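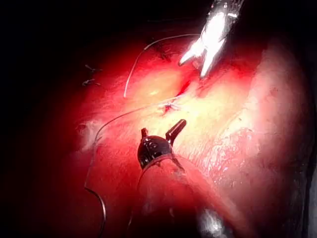 I have been using the Trirkero braided suture for most of the spring, and I promised a few people I would write down what I think of it. I'm on my third box now, so I suppose that already says something. I came to it from the Jamier thread, which I used for years and was fond of (I still keep a box in the drawer), so please read this as the opinion of somebody who likes braid to begin with.

## Handling

The first thing I noticed was how soft it is straight from the packet. The Jamier always came out with the folds of its card still in it, and I'd spend the first minute coaxing it flat. The Trirkero has a little of that memory, but it goes away after one gentle pull. When you are passing thread between two small pairs of jaws, a strand that lies down quietly on the tissue is a real pleasure, and one that springs up in loops will test your patience by the third throw.

It is thin and gray, and under a strong light it can look very pale, almost white. Over the brighter, yellowish part of the field I sometimes lose sight of it for a moment. Over the deeper red it shows up nicely. If you work with the light turned up high, as I do, try bringing it down a notch before you blame your eyes!
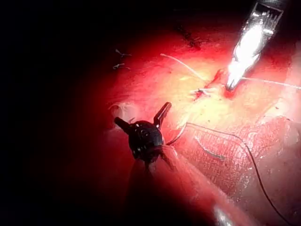 Knots are where I have been happiest. The braid bites on itself, and a square knot sits down small and stays where I put it. I do leave my ends a touch long, out of old habit, and they tend to fluff out into a little tuft after cutting. That bothered me at first – I like a tidy end – but I haven't had a knot work loose on me yet, and I've stopped fussing over it.

A word about jaws, too. Finely serrated ones will roughen this thread if you squeeze hard in the middle of a length. I had one strand fray badly in my first week, and it was entirely my own doing. Hold it near the end, or grip the needle, and keep a light touch. The Fladow coated thread is more forgiving in that way, though it's slippery, and I always end up adding an extra throw to feel safe.

## Tension

I put this section in for anyone closing short, straight cuts, where a stitch pulled too hard makes the edges pucker. The Trirkero has very little stretch. Pulled taut, it runs as straight as a ruled line, and you can judge from the thread alone how much pull you are putting on. I found that a little stiff in my first few sessions and now I miss it when I go back to the others. 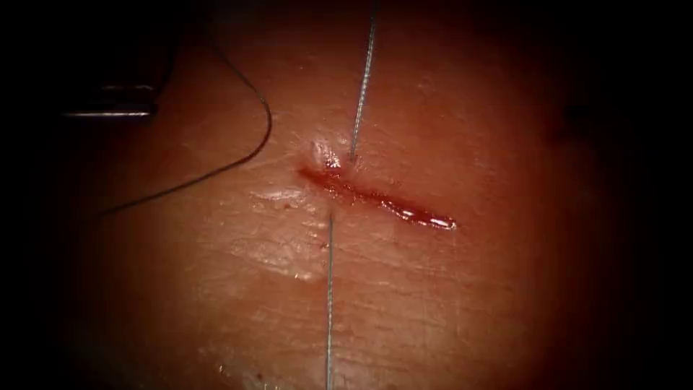

The one thing I would change is the drag. You do feel the texture of the braid going through, and on a delicate edge I slow right down and let the strand follow at its own pace. Wetting it first helps a good deal.

## Price and packaging

I order through Shek, where a box was 127 dollars when I bought mine in June. Jamier is nearly 100 for the same number of packets, so you do pay for the softness. The outer box is flimsy and the lid on mine split at the corner, but the inner packets peel open cleanly.

I've got another box on order, and the Jamier will probably stay in the drawer until I need it for something plain.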